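Ticket 2240 – Bavik play kitchen set, missing and mismatched items
Status: Open, waiting for customer
Raised by: Yolanda Quintanilla, Flindstead playroom
Handled by: Blagoje Georgiou, Dervishi customer support
Order: one Bavik mixed set, one Omater storage tub

09:12 Yolanda Quintanilla
Our set came this morning and it doesn't match the packing slip. The slip lists a red pepper, a green pepper, a tray, a tumbler and a purple ball. I can't find the green pepper. The tumbler on your website is plain white and ours is grey and speckled. Please send the pepper and tell me whether the tumbler is the right one.

09:40 Blagoje Georgiou
Thanks for the slip number. I have looked up the packing record for your box and it shows both peppers as packed. Could you check under the cardboard insert at the bottom? Small items slide beneath it. The insert lifts out if you push one short side down first.

10:05 Yolanda Quintanilla
Lifted the insert. Nothing under it except the leaflet. Also checked the storage tub and the outer carton.

10:31 Blagoje Georgiou
Understood. I have asked the warehouse for the packed weight. On the tumbler: the finish changed in June and the website still shows the old one. Speckled grey is the current finish, part 242. Same height and same width at the mouth, so it will still stack with the white ones if you have any from an earlier set.

10:38 Yolanda Quintanilla
We have two white ones. I tried it and they stack. You can close that part.

11:20 Blagoje Georgiou
Tumbler query closed. The warehouse says your box was 99 grams under the expected weight. One pepper doesn't weigh that much, so something else may be missing. Please lay the loose pieces out on a table and compare them with the slip again. Include the leaflet and the spare lid for the tub, as both are part of the total.

11:52 Yolanda Quintanilla
Done. The spare lid isn't here. I hadn't noticed because the tub came with its own lid on. So it's the green pepper and the spare lid. The orange tray is fine – I thought at first the rim was bent, but it flares like that on the other tray we have.

12:10 Blagoje Georgiou
Thank you, that accounts for the weight. I have ordered both items at no charge. No need to send anything back. I will pass the details to the warehouse with the claim.

12:26 Yolanda Quintanilla
Thank you. The leaflet and tub are back in the cupboard. Please send the parcel to the side entrance, as the front office shuts at three.
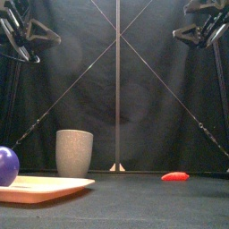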